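Prelmont Household Handling Project
Progress report to the Frei Fund, February
Prepared by Corina Mayrhofer

1. Status

Work package 2 is on schedule. The main event of the period was the demonstration afternoon at the Arnundale site, attended by Elsa Vik for the fund and by two engineers from Histstead. Spending is within the approved budget. One equipment order is late (see section 4).

2. Demonstration at Arnundale

The visit began at 1:30 p.m. with a short briefing by Vinzenz Hubmann on the recording procedure. Tarık Gündoğdu then ran the table-clearing task with the hand-held gripper in the kitchen. Visitors followed the work from the doorway and were given the gripper afterward. Each session was limited to 12 minutes so that the operator could rest the wrist.

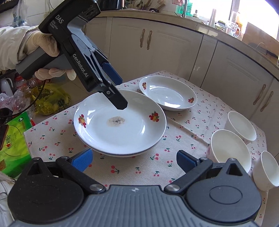
Clearing a table was chosen for the visit over the drawer task shown last year. It combines several grasps in one short sequence, and the dishes differ enough in shape to make planning necessary. Stacked plates remain the hardest case. With one white plate resting directly on another, the fingertip has to come down at the rim of the upper one, and the operator must decide whether to take one plate or both. Cups on their sides need a different wrist angle again. Ms. Vik asked whether food residue on a plate affects the grasp. We have no separate figures on this and will tag such recordings from now on.

3. Data collected

The target for the period was 300 accepted recordings. We delivered 314. The project total now stands at 1,075. Erdal Saraç reviewed the rejected recordings; the most common fault was a grasp started before the operator's hand had settled. The written instructions have been changed accordingly.

4. Open points

Replacement finger pads are still on order. The supplier has confirmed shipment but no arrival date.
Histstead has asked for a second visit covering dish rack loading. We propose to hold it at Arnundale with the same team.
A decision on the fund's request for left-handed recordings is needed before the next work package is planned.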